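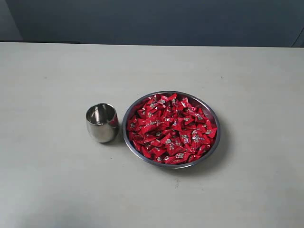 Leobardo Quintero wollte gleich zu Beginn wissen, weshalb die Gruppe ihre Greifversuche nicht zuerst in der Simulation abschließe; in seinem Betrieb laufe das seit Jahren so. Die Kursleitung verwies auf die Folienverpackungen: Deren Verformung bilde das Modell nur grob ab, der Abstand zwischen Simulation und Versuch sei bei starren Teilen deutlich kleiner.

Damit war das Thema des Rundgangs gesetzt. Die Projektgruppe Plovar öffnete am 24. Juli 2024 ihr Labor für Besucher. Aufgabe im laufenden Semester: einzelne Bonbons von einem Metallteller aufnehmen und in einen Metallbecher ablegen, der direkt daneben steht. Ein Durchgang umfasst 40 Griffe. Als Fehler zählen Doppelgriffe, verlorene Stücke und jede Berührung des Becherrands.

Drei Punkte wurden ausführlicher behandelt.

Bildverarbeitung: Glänzende rote Verpackungen auf Edelstahl erzeugen Reflexe, die die Segmentierung als eigene Objekte wertet. Die Gruppe arbeitet seit April mit einer festen Belichtungszeit und verwirft Kandidaten unterhalb einer Mindestfläche. Die Trefferquote liegt nach eigenen Angaben bei etwa 70 Prozent, gemessen am vollen Teller. Bei fast leerem Teller ist sie schlechter – dann spiegelt der Boden.

Greifplanung: Bevorzugt werden Stücke mit frei stehender Spitze. Liegt keines frei, schiebt der Greifer den Haufen an und nimmt ein neues Bild auf. Der Vorgang ist langsam und in der Wertung erlaubt.

Ablage: Der Becher ist im Verhältnis zum Teller klein. Losgelassen wird 25 mm über dem Rand, tiefer fährt der Arm nicht.

Die Vorführung selbst dauerte kürzer als die Diskussion danach. Quintero fragte nach einem Sauggreifer; an den gefalteten Ecken dichte der Sauger schlecht ab, hieß es. Der Vergleichsversuch mit der Software Kavard steht noch aus. Die Messprotokolle lagen im Nebenraum aus, leider ohne Angabe der Taktzeiten.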